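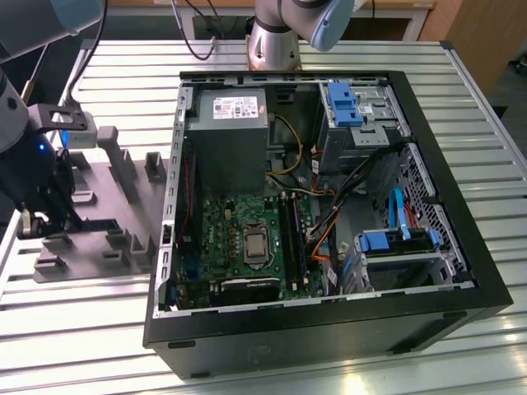

Why Does My Computer Get Warm?

Put your hand near the back of a desktop computer that has been on for a while. Feel that? It's like a tiny hair dryer that can't quite make up its mind. When I was a kid in Fulport I used to warm my mittens there before school, and my mom wondered for a whole winter why the study smelled like wet wool.

So where does the heat come from? To answer that we need to talk about electricity, and to talk about electricity I'd like to start with a hallway.

The crowded hallway

Think of your school hallway right when the bell rings. Everybody is trying to get somewhere, and the hall isn't empty. There are backpacks, open lockers, that one kid who stops dead to tie a shoe. You bump into people. By the time you reach class you're a bit hot and bothered, and so is everyone you bumped.

Electricity in a wire is a lot like that. Tiny bits called electrons are pushed along, and the wire is full of atoms that are always jiggling. The electrons bump the atoms and the atoms jiggle harder. And what do we call it when atoms jiggle harder? Heat! That's really all heat is - jiggling. A hot potato is a very jiggly potato.

Scientists have a word for how hard it is to get down the hallway. They call it resistance. A toaster uses wires with plenty of resistance on purpose, so they glow orange and brown your bread.

Millions and millions of switches

A computer isn't trying to make toast. It's trying to think, or do something close to thinking. The part that does most of that work is called the processor. It's a flat square you could hide under a cookie, and it's packed with switches so small you could never see them, even with a good magnifying glass. They flip on and off incredibly fast, and each flip uses a little bit of electricity. One flip makes hardly any heat at all. But add up all those flips, every second, while you're playing a game with dragons in it? Now you've got a warm square!

The box that the wall plug goes into, called the power supply, gets warm too. It changes the electricity from the wall into the gentler kind the other parts need, and some of the energy turns into heat on the way.

Getting rid of it

Chips don't like being too hot. If one gets up to a really high temperature it will slow itself down, the same way you'd stop running on a sticky August afternoon. So most desktops have a chunk of metal with lots of thin fins that sits on the processor and soaks up the heat. It's called a heat sink. Then a fan blows air through the fins and the warm air goes out of the case. Blowing on soup works the same way.

Try it yourself

You need two metal spoons, a mug of warm (not boiling) tap water, and a grown-up nearby. Stand one spoon in the water and leave the other on the table. Wait 60 seconds and touch both handles. Which is warmer? The jiggling has traveled all the way up the metal.

My neighbor Rodrigo Goicoechea tried this with his class of 16 at Cosgrove and they went on to wooden spoons and plastic ones. Ask your grown-up if you can do that too, and write down which handle warmed up first.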